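Saturday, February 1, 2025

Hoodie Weather, or How I Stopped Fighting the Thermostat

We moved into this house in July, which is a terrible month to judge a heating system. The furnace sat in the basement looking dignified. The inspector patted it. We signed things.

Then came the first cold week, and with it the discovery that our upstairs and downstairs are in different climate zones. I have been living in sweatshirts ever since.
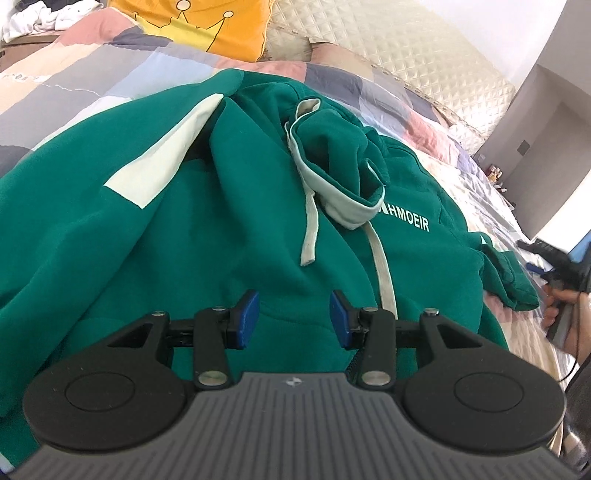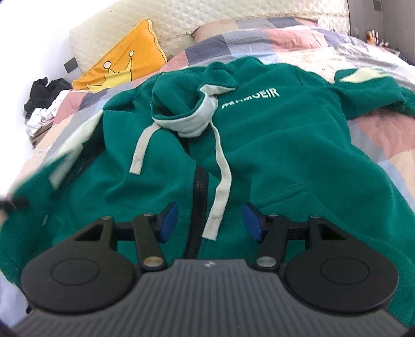 So what temperature do you keep the house at in winter?

Sixty-four during the day and a bit lower at night, after a long period of negotiation. I grew up in a house where touching the thermostat was a matter for the whole family, preferably with raised voices, and I married into one where the windows were opened in January "for the air." Sixty-four is where the two traditions met and were equally unhappy.

The trouble is that sixty-four is only a number on the hallway wall. The hallway is lovely. If we could all eat and sleep in the hallway, I would have nothing to write about. The kitchen runs hot because of the oven and a south window, and the back bedroom, where I work, is built over the garage and has the general feel of a bus shelter.

I did what people do and bought a gadget. The first was a Tindo space heater, a squat thing with a fan that sounded like somebody whispering through a comb. It warmed my left shin beautifully. I wore it out in one season and felt nothing when it went.

After that I got ambitious and called a company named Urkell, who sent a very polite man to walk around the house with a clipboard. He quoted me $629 to seal the ducts and balance the dampers. I said I'd think about it, and I did, mostly at night, with cold feet. In the end I paid. He found a duct in the garage ceiling that had come apart completely and had been heating the garage, apparently for years. Our lawn mower has had better winters than I have.

That fixed maybe half of the problem. The bedroom is now chilly where it used to be hostile. The gas bill dropped by $40 the first month, and I told everyone I met, including the dentist, who had both hands in my mouth and couldn't get away.

The other half I've handled with clothing and low standards. A few things I've settled on:

Wear two thin layers under the sweatshirt. I resisted this for a long time on the grounds that it was something my mother would say.

Put a rug down. I bought a Sakamoto wool one on clearance, in a color the website called "oat" and my spouse calls "dog." It did more for the room than the heater ever did.

Shut the curtains when it gets dark. It takes me around 15 seconds and I still forget most nights.

I also tried a Futunik heated blanket, and I have mixed feelings. As a blanket it's excellent. As an office accessory it's a disaster, seeing as I answered no email for an entire afternoon and woke up with a pen on my neck. It lives on the couch now, where we argue over it.

Next on the list is the attic hatch, which as far as I can tell is a piece of painted board resting on good intentions. I've bought the foam tape. It has been sitting on the stairs for two weeks and I step over it every morning on my way to turn the heat up.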